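Drustum tabletop set - progress report to Arstead, second period

Sending this ahead of the July deadline because the next few weeks are going to be full. Same headings as last time, more or less. Receipts are in the separate folder.

Where we are

Table area at Akley is up and in use. The black fabric walls went on in the first month and they do what we wanted, no more glare off the windows and no clutter behind the work. Fabric sags a little in warm weather. Have retensioned it twice. Dark gray surface on the table, easy to see pale things against, harder to see dark ones, more on that further down.

The object set is mostly settled. You asked last time for fewer objects and a clearer reason for each one, so we cut the list hard. Gone: the glass jar, the keyring, both sponges, anything with a lid that sticks. Staying: the wooden piece with the slot, the flat pink tray with rounded corners, the cloths, the big white sheet, something small and round to put things in. Marker as well, on and off.
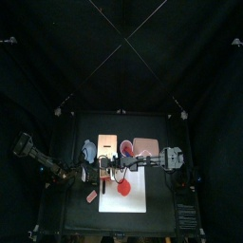

The slotted wooden piece has been the most useful thing we bought. Light color so it shows up well, stands out next to the pink items, and people understand straight away that a slot is for something. We had one from Dauda arrive with a rough edge on the slot. Sanded it here, didn't send it back, would have lost two weeks. The second one was fine.

Cloths are the awkward part. They never land the same way twice, which is the point of having them, but it makes the start layouts hard to write down. Our layout sheet used to say "cloth, folded, center" and every person read that differently. Now it just says which color and which part of the table and whether it's crumpled or flat. Much quicker. Fewer arguments too.

Tidying runs

The basic activity hasn't changed since the proposal. Things start spread out, things end up put away - on the tray, in the bowl or the cup, back in the row along the back. What has changed is that we write down the start and the finish seperately. Before this we only had the finish and couldn't tell a hard layout from an easy one.

Total logged to date is 3,433 runs. Target for the period was 2,000 so we're well past it. A fair share of those are short ones though, one object moved and done, and I don't want to oversell it. If we only count runs with three or more objects it's a much smaller number and I'll get you that split in the next report. The log doesn't break it out properly yet.

253 runs set aside as not usable. Mostly the start layout wasn't noted, or somebody put an object back in the wrong place between runs and it threw off the next few. Not thrown away, just kept out of the total above.

Paper sheet

New this period. We added the white sheet as a kind of landing area, a place where things get put down before going anywhere else. Big improvement for the red cloth in particular. Red on dark gray was ok under the old lights and poor under the new ones, on white there is no question where it is.

Downside is the paper gets creased and then it curls at the corners. Went through a lot of sheets in the first couple of weeks. Tried tape, tape leaves marks on the table. Heavier paper is on order and until then we swap the sheet every morning around 9.
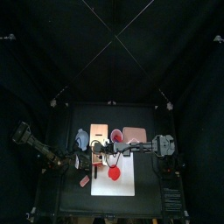
On the marker - it rolls. Known problem. We tried a bit of putty under it, looked bad and stuck to everything. Current plan is a flat-sided one, if Dauda has it in the next catalog. If not we'll drop the marker from the set and use something else long and thin.

The pink things. We ended up with more pink than intended, the tray and the cup both came that way. It's useful to have two close colors in a row for the harder layouts but for the easy ones I'd like a plain tray. Have asked for a gray or white one, same shape. Small cost.

Money

Object budget for the year was 1,000 and it's almost gone. What's left will cover the heavier paper and the plain tray if the tray isn't silly money. No spend on furniture this period. The table line is closed.

I would like to move a little from travel to objects for the last stretch, nobody from our side has needed to travel. Need your ok in writing before I do that, the Arstead terms are strict on moving between lines.

Still open

Storage. Everything that isn't on the table is in two crates under the next bench and it's a mess. Shelves agreed with Akley, not fitted yet.

Layout cards need reprinting, the old ones still list the glass jar.

Light levels after 4 in the afternoon, need to check again now the evenings are longer.

Next period: the run split as promised, new sheets in place, and a first try at layouts using two cloths at once. Copy of the current object list is at the back of the folder with the reciepts.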